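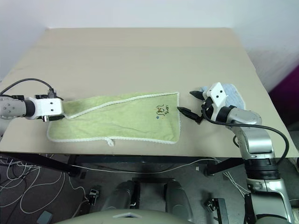 Trying to leave my Sunday league club and they won't let my registration go. Played for Wattimena two seasons, fell out with the manager over who was getting picked (long story, he says I undermined him, I say I asked a question at training). Now I want to sign for Asto before the deadline and the secretary has emailed to say I'm being held back until I "clear my account". £84 apparently. Of that 39 is subs from before Christmas which fair enough, I did miss those. The rest is match fees for games I wasn't even at, plus kit. Shirt, shorts, training top, and the towel, light green with the white scalloped edge, they want that back too and it's stretched out on my table now ready to go in the bag. All going back this week. But can they actully block a move over the rest? Never signed anything about match fees when not playing. Asto have a game coming and no other left back.

gaffertape_lb

touchlinetony

Depends on your league rules so look there first, the handbook is normally on the league site under documents. Most I've dealt with will let a club object for unpaid money but they have to show it's owed. So subs they can prove, fine. Match fees for games you weren't at, let them try. The teamsheets are with the league and your name is either on them or it isnt.

What I'd do. Pay the 39 today by bank transfer, put "subs" in the reference. Hand the kit back to the secretary, not the manager, and get a text or email saying it was received. List every item in the message. Then write to the league registrations person, copy the club in, short and polite. Leave the manager out of it completely. They do not care who undermined who and it makes you look like trouble.

Don't play for the new lot until it's confirmed in writing. Seen a side lose points for this.

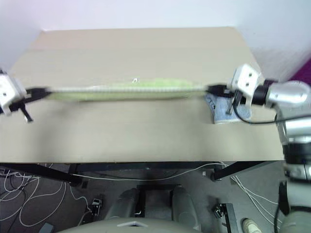

How long does the old club get to object to a transfer?

In our league it's seven days from the request going in, and if they say nothing the player is released. Yours may differ, look for the heading about transfers or changing clubs.

If they do object it goes to a hearing, usually an evening one and dull, somebody reads both emails out. Bring the bank receipt and the kit message.

mudbath

Had the same with Doritz. They wanted £18 off me for a fine the whole team got. I just paid it, wasn't worth the hassle. Signed on the Thursday and played that weekend.

Refs charge more than that these days lol

skadeo_reserves

Disagree with just paying. If you pay the lot you've sort of agreed you owed it, and the next lad who leaves gets the same bill. We had it at Skadeo with an old manager, anyone who left suddenly had "match fees". League told the club to stop in the end but it dragged on for 2 months and one player packed it in altogether.

Agree with touchlinetony on the subs. One more thing, check the online system and not just the paper form. Ours showed me as still registered after the club had said I was released, someone hadn't pressed the button. Asto's secretary should be able to see your status from their side, ask them tonight. And keep the manager's messages, don't reply to any more of them.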